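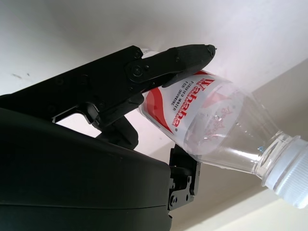 I've had the Skilano starter package for a little over three weeks now, and people keep emailing me to ask if it's worth the money, so let me just get it all down in one place.

Quick recap if you missed my March post. Skilano will sell you a two-arm setup with hands, wrist cameras, a head camera and the teleop software, or you can rent the whole thing by the month. I went with renting (my bank account made that choice for me). The rental is $630 a month plus a deposit, and the support plan is another $109, which I grumbled about and then used on the very first Friday.

Setup

The arms come in two crates and the hands in a third. The printed guide is thin but pretty good, right up until the wiring, where it gives you one drawing for both sides and wishes you luck. I had the left and right hand cables swapped for a whole evening! Support spotted it in five minutes the next morning, so okay, fine, there's my $109.

My advice is to get a plain table and leave plenty of room for your cable runs before you bolt anything down. I did it the other way around and had to redo half of it.

The hands

This is the part I was excited about, and it's mostly great. For practice I've been sticking to a bottle and a glass, over and over, with both arms up over the table. The fingers close smoothly and you can set the grip force per hand in the software, with a slider that I wish had finer steps at the low end. Thin plastic bottles are where you really feel that. One notch too low and they slide, one notch too high and you hear that awful crunch.

The thumb took me the longest to get used to. You have to think about where it's going before you bring the rest of the hand in, or it arrives first and shoves your target away.
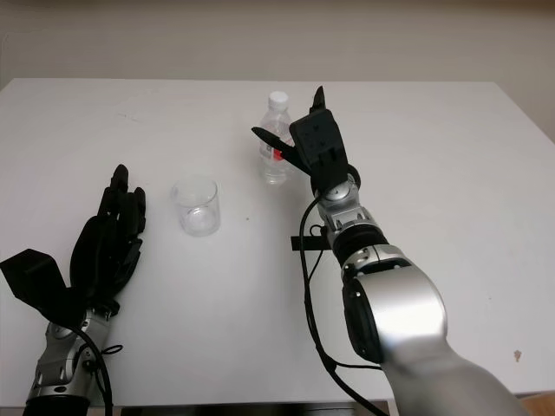 Cor Desmet wrote in to say that the thumb gets a lot easier if you turn the approach speed down to 40 percent and leave the closing speed where it is. I tried it the same night and wow, yes, big difference. It's buried in the second settings page under "motion," and I would never have gone looking there. Thank you, Cor!

He also thinks the Manow hands are nicer for small stuff like pens and keys. Could be! I've only tried those at a demo day, and they were set up by somebody who knew what they were doing, so it's not a fair fight. I'd want a week alone with a pair before I said anything.

The software is the weak spot for me. Recording a run is easy, and playback is easy too, but finding last Tuesday's run is a pain, with everything dumped in one long list and named by number. I spent ages scrolling for run 3716 before I gave up and started keeping notes on paper. 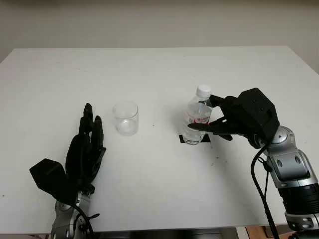

Rent or buy?

If you're just curious, rent. Two months is enough to find out if you like this kind of thing, and the deposit came with clear terms, which I can't say for the quote I got from Irden. If you already know you'll be using it every day, ask about the purchase price and make them include spare fingertips in writing. I had to ask twice.

I'm keeping mine for another month at least. Next up is pouring, and I've already put towels down.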